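Rastier Automation Lab, Jamville
Two-Arm Cell Inspection Checklist
April 2020
Inspected by: Borislav Lazarević

Fill in every line. Mark OK, FIX or N/A. An item marked FIX needs a comment and a name before the cell goes back to automatic mode.

1. Mounting
Base bolts at marked torque, both arms: OK
Mounting plates flat and tight to table: OK
Comment: Paint marks on the bolts are wearing off. Redo them at the May inspection.

2. Emergency stop
Stop at operator seat halts both arms: OK
Stop at rear door halts both arms: FIX
Comment: The rear button works but sticks on release. Replacement ordered from Gromix. Leave the rear door locked until it is in. B.L.

3. Speed and force limits
Speed limit with a person inside the taped line, 200 mm/s: OK
Gripper force limit, 100 N: OK
Settings password protected: FIX
Comment: The password was written on the pendant. I removed the label and changed it. Ask me or the shift lead.

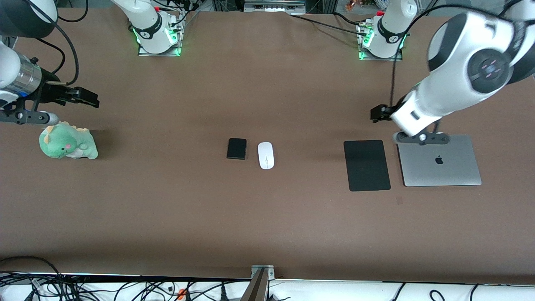

4. Cables
No cable under tension at full reach: OK
No cable crosses the walkway: OK
Wrist cables clear of all pinch points: OK
Comment: Run each arm through its full range by hand guiding when you check this. Looking at it parked does not count. Cable ties get cut flush so they don't scratch anyone.

5. Work objects
Only objects on the task sheet are on the table: OK
Nothing over 2 kg: OK
Battery-powered items checked for swelling or cracked cases: OK
Comment: Anything with a lithium battery comes off the table after a hard drop or a hard squeeze, even if it looks fine. Put it in the metal bin and write it in the log. Soft toys with torn seams go too, the stuffing gets into the fingers.

6. Grippers
Finger pads seated, no missing screws: OK
Fingers open fully on power-up: OK
Both grippers home without contact: OK
Comment: Hijazi pads are rated for 1,000 cycles in our procedure. The counter was not reset at the last change, so I can't say where we are. Change both sets and start over.

7. Paperwork
Risk assessment matches current layout: FIX
Comment: It still shows the old table position. Update the drawing and get it signed.

Result: manual mode only until items 2 and 7 are closed.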